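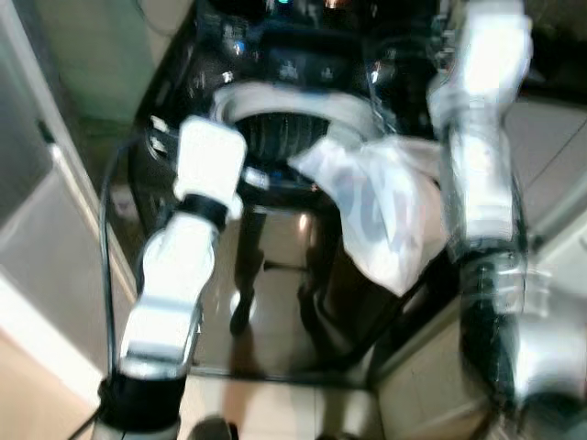 **Category: Laundry & Linens**

## Questions I get about washing at the rental

**Can guests use the washer?**
Yep, any time before 9 p.m. The walls in Lenbridge are thin and my neighbor Kadir Duman goes to bed early (he bakes). It's a top loader, so you drop things in from above.

**How much can I put in?**
Fill the drum loosely and stop when you'd have to push. Two towels and a couple of days' clothes is a nice load. A full set of king sheets should go in alone!

**Do you charge for it?**
Nope. I thought about a coin box once and it felt stingy.

**What detergent do you leave out?**
Unscented liquid. If you have sensitive skin, bring your own and skip mine, I won't be offended. 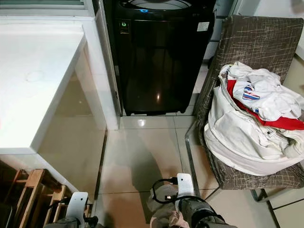
*Answers by Erdal Avcı, updated in January*

**Is there a dryer?**
No, sorry. You get a folding rack and, in summer, the line out back. Jeans take overnight, so don't wash your only pair the evening before checkout (I've had that phone call, 4 times now).

**Should I strip the beds when I leave?**
Please don't! I'd rather find the stains myself while everything's still on the mattress. Just leave used towels in the tub.

**I spilled wine on the tablecloth. Help?**
Cold water right away, then text me. No hot water, no bleach, and no salt either, whatever your aunt says.

**Where's the nearest laundromat?**
Stostevska, past the pharmacy. They'll do comforters, and they're nice about zippers.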